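노란 뚜껑 쓰레기통에 대한 의심

사무실 일기, 열한 번째

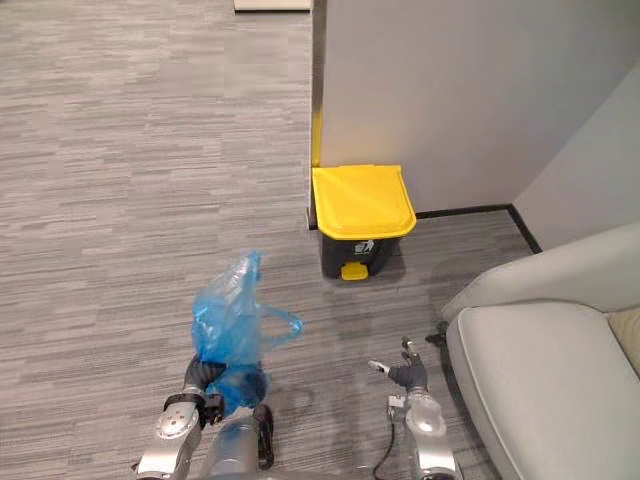 마지막 수정: 2024년 12월 22일

칸막이 앞에 페달 쓰레기통이 들어온 지 좀 되었다. 뚜껑이 노랗고 몸통은 짙은 회색이고, 앞에는 뭔가를 통에 넣는다는 식의 흔한 그림 딱지가 작게 붙어 있다. 발판도 뚜껑과 같은 노란색이다. 칸막이 모서리에 세로로 노란 띠가 둘러져 있으니 색을 맞춘 모양인데, 쓰레기통 색을 벽 모서리에 맞추는 일이 누구에게 필요했는지는 아직도 모르겠다.

총무 쪽에서 돌린 안내문에는 이것이 '공용 공간 정돈 계획'의 첫 단계라고 적혀 있었다. 계획 이름은 Flilside. 무슨 뜻인지 물어봤더니 뜻은 없고 어감이 좋다는 답이 왔다. 책상 밑 개인 쓰레기통을 전부 거둬 가고, 층마다 공용 통을 두고, 그러면 사람들이 쓰레기를 덜 만들게 된다는 것이 요지였다. 나는 이런 이야기를 믿지 않는다. 통이 멀어지면 쓰레기가 줄어드는 게 아니라 서랍으로 들어간다. 내 서랍에는 지금 귤껍질을 싼 휴지와 다 쓴 볼펜심과 영수증 뭉치가 있다. 옆자리도 사정이 비슷할 거라고 짐작하지만 열어 보자고 할 수는 없는 노릇이다.

내 책상에서 저 통까지는 열여섯 걸음이다. 오늘 세어 보았다. 왕복이면 배가 되고, 하루에 몇 번을 가느냐에 따라 운동이라고 불러도 될 것이다. 안내문에도 비슷한 말이 있었다. '자연스러운 움직임을 유도한다'고. 자연스럽게 움직이고 싶은 사람은 이미 움직이고 있다.

오전에는 일부러 통 옆 회색 안락의자에 앉아 있어 보았다. 팔걸이가 두껍고 둥글고, 등 쪽에 베이지색 쿠션이 하나 끼워져 있는 그 의자다. Wendska에서 가구를 들여올 때 같이 온 것인데, 휴게용이라면서 하필 쓰레기통 가까운 자리에 놓았다. 앉으면 먼저 눈에 들어오는 것이 노란 뚜껑이다. 커피를 마시면서 뚜껑을 보고, 생각을 하면서 뚜껑을 본다. 누가 와서 페달을 밟으면 괜히 눈이 마주치고 서로 고개를 끄덕인다. 버리는 사람도 불편하고 앉은 사람도 불편하다. 의자를 조금만 돌려놓아도 나을 텐데, 한 번 그렇게 해 두었더니 다음 날 제자리로 돌아와 있었다.

앉은 김에 분리배출 문제도 생각했다. 저 딱지는 재활용 표시처럼 생겼다. 그런데 안내문에는 일반 쓰레기라고 되어 있고, 두 번째 안내문에는 '깨끗한 종이 및 기타'라고 되어 있다. 기타가 무엇인지는 적혀 있지 않다. 두 안내문 다 아직 게시판에 나란히 붙어 있다. 나는 종이컵을 들고 가서 한참 망설이다가 도로 들고 왔다. 탕비실에서 헹궈서 말려 둔 것이 저녁까지 그대로 있었다. 이런 일에 들어간 시간은 아무 보고서에도 올라가지 않는다.

바닥 이야기도 적어 둔다. 이 방 카펫은 연한 회색과 중간 회색과 숯색이 짧은 가로줄로 섞여 있는 무늬다. Guerreiro라는 업체에서 깔았는데, 담당자가 견본을 펼치면서 이 무늬의 장점은 얼룩이 보이지 않는 것이라고 했다. 그때도 이상하게 들렸다. 얼룩이 안 보이는 것과 얼룩이 없는 것은 다른 문제이고, 안 보이면 청소할 때도 안 보인다. 10월에 내가 라면 국물을 조금 흘린 적이 있다. 바로 닦았지만 지금은 그 자리가 어디였는지 나도 모른다. 업체 말이 맞았던 셈인데 기분이 좋지는 않다. 그 뒤로 양말 차림으로는 절대 다니지 않는다.

통을 벽에 바짝 붙여 놓은 것도 의심스럽다. 뚜껑이 뒤로 젖혀지는 물건을 벽 가까이 두면 언젠가는 벽을 친다. 흰 칸막이니까 자국이 나면 바로 티가 날 것이다. 검은 걸레받이는 발목 높이까지밖에 안 되니 뚜껑 높이의 벽을 막아 주지는 못한다. 이 이야기를 총무 쪽에 했더니 '경첩 각도를 고려한 배치'라고 했다. 누가 고려했느냐고 물으니 제품 설명서에 있다고 했다. 설명서를 보여 달라고 하니 찾아보겠다고 했다. 아직 찾는 중인 모양이다.

점심 먹고 와서는 비용표를 읽었다. 공유 폴더에 올려 두었다고 해서 열어 보니 항목이 예순아홉 줄이었다. 쓰레기통을 사는 데 예순아홉 줄이 필요하다는 사실부터가 수상하다. 거기에 Mokereo 봉투 2,565장이라는 줄이 있었다. 통에 맞는 전용 봉투라고 한다. 일반 봉투를 씌우면 가장자리가 밖으로 보여서 미관을 해친다는 것이 비고란의 설명이다. 그 아래에는 '기존 봉투 재고 약 1,425장, 처리 방법 미정'이라고 되어 있었다. 멀쩡한 봉투를 어떻게 버릴지 정하지 못하고 있다는 뜻으로 읽었다. 쓰레기를 줄이자는 계획의 비용표에 그 줄이 있는데 비고란은 비어 있다. 나는 댓글을 달려다가 말았다. 댓글을 달면 회의에 불려 간다.

공평하게 쓰자면 나아진 점이 하나는 있다. 예전 통은 뚜껑이 없어서 오후만 되면 바나나 냄새가 방 안쪽까지 왔다. 요즘은 덜하다. 다만 요즘 날이 추워서 덜한 것일 수도 있고, 바나나를 먹던 사람들이 다른 층으로 옮겨 가서일 수도 있다. 여름이 와 봐야 안다. 나는 뚜껑의 공이라고 인정하는 것을 그때까지 미룰 생각이다.

발판은 생각보다 쓸 만하다. 양손에 뭘 들고 있어도 되니까. 그런데 밟는 사람마다 버릇이 달라서 끝까지 꾹 밟는 사람이 있고 살짝 건드리다 마는 사람이 있다. 살짝 건드리면 뚜껑이 반쯤 열렸다가 닫히면서 소리가 난다. 통화할 때 그 소리가 들리면 상대방이 뭐냐고 묻는다. 나는 문이라고 대답한다. 쓰레기통이라고 하면 이야기가 길어진다.

퇴근 무렵에 두 번째 단계 예고가 왔다. 내년에는 안락의자가 있는 구석을 '머무는 자리'로 꾸민다고 한다. 벽이 안쪽으로 꺾여 들어간 그 구석 말이다. 화분을 놓을 거라는 말도 있고 작은 탁자를 놓을 거라는 말도 있다. 쓰레기통을 옮긴다는 말은 없었다. 두 번 읽었는데 없었다. 그러니까 머무는 자리에서 머무는 사람은 계속 저 노란 뚜껑을 보면서 머물게 된다.

의견을 내라는 칸이 있기에 의자 방향을 바꾸자고만 적었다. 봉투 이야기와 딱지 이야기는 지웠다. 지난번에 길게 썼을 때 '소중한 의견 감사합니다'가 두 번 왔다. 같은 문장이 같은 시각에.

내일은 집에서 작은 비닐봉지를 하나 가져와 서랍에 넣어 둘 작정이다. 모아서 저녁에 한 번만 걸어가면 된다. 귤껍질은 그 전에 버려야 한다. 벌써 냄새가 난다.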